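Stemuvis Museum of Decorative Glass
Collections Care Office
Storage and Display Inspection Checklist, with Comments
May 2020

Scope: Galleries 1 and 2, the Nagano Study Room, the lower storage room, and the packing area.
Objects covered: 2944 catalogued items, including loans.
Ratings: S = satisfactory. A = action required. N = not inspected.

Section 1. Display cases

1.1 Case doors close fully and locks engage. Rating: S
Comment: All locks tested. The key for Case 64 turns stiffly and should be serviced at the next scheduled visit.

1.2 Shelves are level and supports are secure. Rating: A
Comment: The second shelf in Case 71 slopes slightly toward the front. The perfume bottles have been moved to the base of the case. They are not to be returned until the brackets have been replaced and the shelf has been checked with a level.

1.3 Round and domed objects are held against rolling. Rating: S
Comment: Acrylic rings are in place under all spherical pieces. Two rings in the Itau loan display have yellowed. They remain sound.

1.4 Direct sunlight does not reach any glass object. Rating: A
Comment: Late afternoon sun reaches the west case in Gallery 2 through a gap beside the window shade. Clear solid glass can focus sunlight strongly enough to scorch fabric or wood. The shade is to be kept lowered and its side channel refitted.

1.5 Case lighting does not raise the interior temperature. Rating: S
Comment: Readings were taken with the lights off and again after four hours of use. Both were within the limits in the Collections Care Manual.

Section 2. Lower storage room

2.1 Relative humidity is recorded daily. Rating: A
Comment: The log has nine missing entries. Staff on weekend duty are reminded that the reading must be written down even when the recording device appears to be working.

2.2 No object is stored on the floor or above shoulder height. Rating: S

2.3 Shelf load does not exceed 80 pounds. Rating: S
Comment: The crates of pressed glass from the Mernum bequest were divided among three shelves following the November inspection. The old load labels should now be removed.

2.4 Objects showing signs of glass disease are kept apart. Rating: S
Comment: Four pieces remain in the separate cabinet. One cream pitcher feels slippery at the handle and has been referred to the conservator. It is not to be washed in the meantime.

2.5 Drawers are lined and objects do not touch one another. Rating: A
Comment: The foam in the button and bead drawers is crumbling. Replacement foam has been ordered. The drawers should be opened slowly until the work is done.

Section 3. Packing area

3.1 Work surfaces are padded and free of grit. Rating: S

3.2 Rings, bracelets, and watches are removed before handling. Rating: S
Comment: The dish for jewelry has been moved beside the sink, where it is more likely to be used.

3.3 Plastic bags are not used for long-term storage of glass. Rating: A
Comment: Six small vases were found in sealed bags with no date marked. Closed plastic can hold moisture against the surface. The vases have been unwrapped and placed in boxes with acid-free tissue.

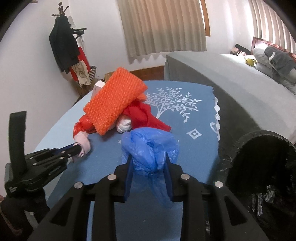

Item 3.3. Blue plastic bag on blue table cloth.

3.4 Packing materials are clean and stored off the floor. Rating: S
Comment: Tissue stock is low. Reorder before the next outgoing loan.

3.5 Broken glass container is present, labeled, and not overfull. Rating: S

Section 4. Nagano Study Room

4.1 Objects are examined over a padded tray. Rating: S

4.2 Visitors are supervised at all times. Rating: N
Comment: No appointments were scheduled during the inspection period.

4.3 Magnifying lenses are covered after use. Rating: A
Comment: One stand lens was left uncovered on the window side of the desk. See also item 1.4.

Follow-up

Items 1.2 and 1.4 are to be corrected before the affected cases return to normal use. All other items rated A are to be answered in writing to the Collections Care Office within 30 days. Item 4.2 will be carried forward to the November inspection.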